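Home | Guides | Traps | Contact

Pomow Light Trap Guide – Section 4: Your First Night
By Silholm Field Supplies, March

Print this page | E-mail this page

Pick a mild, still evening if you can. Beetles and moths come to the sheet far more happily when the wind drops.

1. Hang the white sheet so its lower edge rests on the grass – plenty of shy little visitors like to walk in.
2. Set the lamp 20 inches in front of the sheet and switch it on at dusk.
3. Wait 30 minutes before your first look, then come back as often as you please.
4. Coax anything you'd like to study into a vial, and write the time on the label right away.

Note: Below 40 degrees you may see very little, so don't lose heart!

CAUTION: The lamp housing gets hot. Let it cool before you fold the sheet, and never leave it burning in the rain. 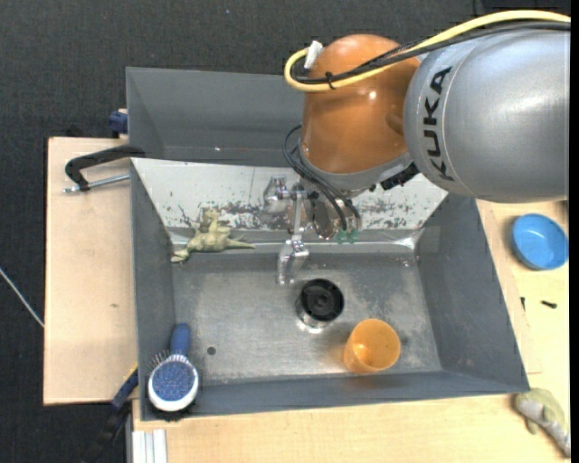
KUKA robot arm over a grey metal bin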